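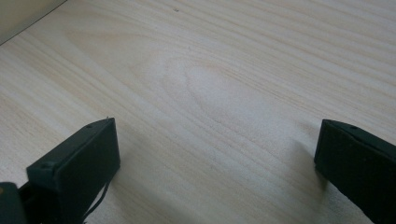
Die Platte von oben, hinten links die Rückwand

Helle Tischplatte ölen oder lackieren?

Sabina Chowdhury
Hallo zusammen, hab einen Schreibtisch gebraucht übernommen, helles Holz, matt. Weiß nicht was drauf ist, Vorbesitzer auch nicht. Würde gern neu behandeln bevor im Oktober das Semester losgeht. Ich trinke viel Tee am Tisch, Ränder wären also blöd. Im Baumarkt hat man mir Hartöl von Grenex empfohlen, meine Schwester sagt unbedingt Lack. Soll möglichst nicht gelb werden. Und muss der alte Kram vorher komplett runter? Hab nur nen kleinen Schleifer. Danke schonmal!!

spanundleim
Erstmal rausfinden was drauf ist. Tropfen Wasser an eine unauffällige Stelle, zehn Minuten warten. Zieht ein und wird dunkel: roh oder altes Öl. Perlt ab: eher Lack oder Wachs. Und an der Kante schauen, ob das massiv ist oder Furnier, bei Furnier mit der Maschine gaaanz vorsichtig, das ist schneller durch als man denkt.
Lack muss fürs Öl komplett runter, sonst zieht nix ein. Körnung 120, dann 180, immer mit der Faser. Staub absaugen, Öl dünn mit Lappen, nach 20 min Überstand abnehmen, nächsten Tag nochmal. Gegen Gelb gibts Öle mit etwas Weißpigment. Normales macht helles Holz immer wärmer, vorher an der Unterseite testen.
WICHTIG: Öllappen nicht zusammengeknüllt in den Müll, können sich selbst entzünden. Ausgebreitet draußen trocknen lasen.

kellerkind70
Lack. Wasserbasis, matt, zweimal, fertig. Mein Tisch steht seit Jahren so, kein einziger Rand.

Mutiso
Untersetzer kaufen ;) Im Ernst, bei Öl kannst du einzelne Stellen später nachbesern, bei Lack musst du meistens die ganze Fläche nochmal schleifen. Würd ich mir bei nem Schreibtisch gut überlegen. Das von Grenex kenn ich nicht, hatte immer Zatis, roch tagelang.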